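Buying a robot arm for a small workshop: your questions

I get a steady trickle of emails about the arms we run at Barasa, and most of them are about money. I've gathered up the ones that come round most often and answered them the way I would over a cup of tea. If yours is missing, drop me a line.

Should I buy one arm or two?

One! Please start with one. We did, and we spent the whole first winter finding out how little we knew. The second arm went on the budget the following May, by which time I could say what it was for and how many hours a week it would be busy. If you already know you'll want a pair, ask for a price on both and see if the seller will hold it for 6 months. Ours at Wekport held it for 9, but I did have to ask twice.

What gets left off the first quote?

The gripper, nearly always. I was quoted for an arm and assumed it came with something on the end of it (it didn't). The gripper we wanted added 1,847 pounds, and then there was the bracket, the cables and delivery. Ask for a price that covers everything between the wall socket and the fingertips, in writing, with the VAT shown.

Do I need a special table?

You need a steady one. A plain white top has suited us nicely, as small parts show up well on it and you can see when it wants a wipe. I'd put the money into stiffness before looks. Our first bench wobbled every time the arm stopped quickly, and we ended up replacing it for 1,009 pounds, which I still grumble about.

What should I practise on?

Cheap, simple things. Don't go buying fancy test kits until you've worn out the easy jobs – a bowl and a couple of little blocks will keep you going for weeks. Change where they sit, try again, write down what happened. I keep a line in the budget called "bits and bobs" and it's the only one that has never overrun.
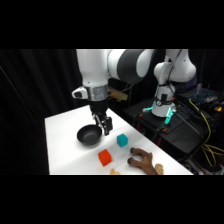 Bowl and cubes on the white table, with the second arm over on the right.

How much room should I plan for?

More than the reach of the arm, that's for sure. Draw the full reach on the floor in chalk, then add space for a keyboard and mouse, a person, and the cables. Cables take up a silly amount of room. I'd also think about where you'll stand when you're setting things out by hand, and go through that with whoever does your risk assessment before you order anything. It's much cheaper to move a chalk line than a bolted base.

Is second-hand worth a look?

Sometimes. We looked at a used arm in Dernau and I was very tempted, but the seller couldn't tell us which software version it was on or whether the maker would still supply parts. If you can get both answers and see it moving, go for it. Keep some money back for a service.

How do you split the budget?

I do it in three pots – the arm and gripper, everything it stands on or plugs into, and people's time. The last pot is the one I got badly wrong on the Trorkunska job. I'd allowed a few days for setting up and it swallowed most of a month.

Lease or buy?

We bought. A lease can make sense if the job has an end date, but read the bit about returning it, especially who pays for the crate.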